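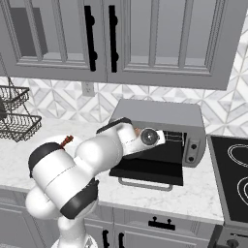
Simulated kitchen, toaster oven task, door open.

Minutes of the Hurklow arm safety review, June 26, 2025

The meeting opened with thanks to everyone who stayed on late to get the logs copied over, which was a big help and made the whole discussion a good deal easier.

1. Oven door fault
Cavero reported that out of 1,014 simulated runs of the oven task, 16 ended with the arm still pushing down on the door after it was fully open. The force limit is set at 50 newtons and should have stopped the arm each time. It did not, and we spent a good long while on why. The stop signal seems to go missing when the planner asks for a new path at the same moment – the Zarnent controller takes the newer message and drops the older one.

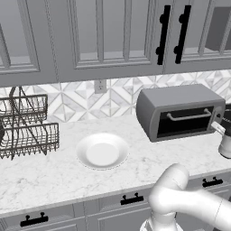
Kitchen layout used for the runs, door closed.

Santoso asked whether the same thing could happen on the real arm, and said that until we know, nobody should be standing within its reach while it is powered. There was warm agreement on this, and the rule starts today.

2. Next steps
Cavero will give stop messages their own channel and rerun the failed cases. Santoso will check the hardware stop by hand. The bench trial planned for the fall moves to December, and we were all sorry about that, but glad the fault came up in simulation.

Carried over: spare cable order, door sign wording.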